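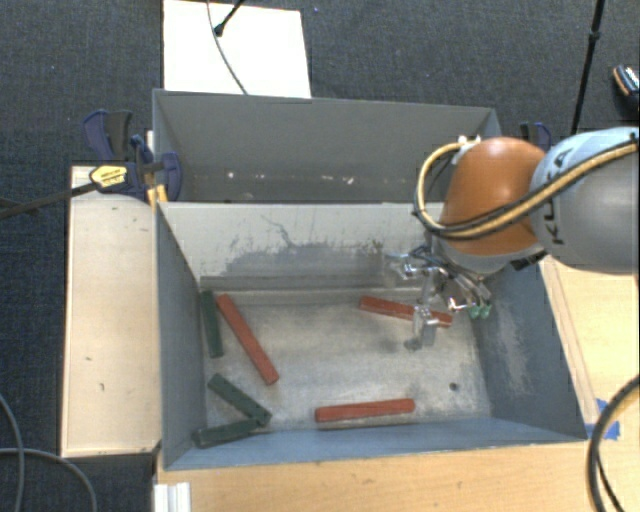 Does giving narrow sticks two colors keep them sorted in an open bin? Color makes a mixed bin easier to spot, but we found little sign that it keeps the bin from getting mixed in the first place.

Print | E-mail

Figure 3. Three red and three dark green sticks together in a gray metal bin, with a second bin of similar width behind it.

4.2 Color and the open bin

The case for color coding is usually made with full bins. Nomura's Nagano survey, the source most often cited for it, covered 67 bins and reported that 80 percent of them held a single color at the end of a shift. We have trouble with that number. A bin was scored as sorted if the top layer was one color, and in a deep bin the top layer says very little about what lies under it. When the same bins were tipped out for the Iten recount, the agreement between the two scores was poor enough that we would not build a storage rule on either.

A nearly empty bin is a harder test and, we think, a fairer one. With so few sticks, every piece can be seen against the floor and there is no lower layer to hide a mistake. Figure 3 shows how little order two colors impose by themselves. The sticks lie at different angles, one green piece almost upright beside the left wall and another nearly level in the lower left corner, and both colors share the one bin while its neighbor holds no sticks at all. A reader who wanted red on one side of the dividing wall and green on the other would have to supply that rule from somewhere else.

Supporters of the Drondex layout answer that the rule is obvious once people have two bins in front of them. Perhaps it is. Their own trial handled 1084 sticks, but the bins carried printed labels as well, so the effect of color was never separated from the effect of the label. Declercq has defended the design on the grounds that no workshop would use color without labels. The workshops at Aststead did exactly that, and went on doing it after the trial ended.

We also doubt the claim that a divided floor saves time at the return step. Long, thin pieces do not settle neatly. They roll, lean on walls and cross one another, and a pair that touches at the ends has to be parted before either can be lifted cleanly. None of this depends on color – a bin of sticks in one shade would tangle just as well. The published timings lump picking and parting together, and we were unable to pull them apart from the tables given.

What remains is a modest point in favor of color: a stray piece is noticed sooner. Whether anyone then moves it is a separate matter, and the data at hand do not speak to it.

Print | E-mail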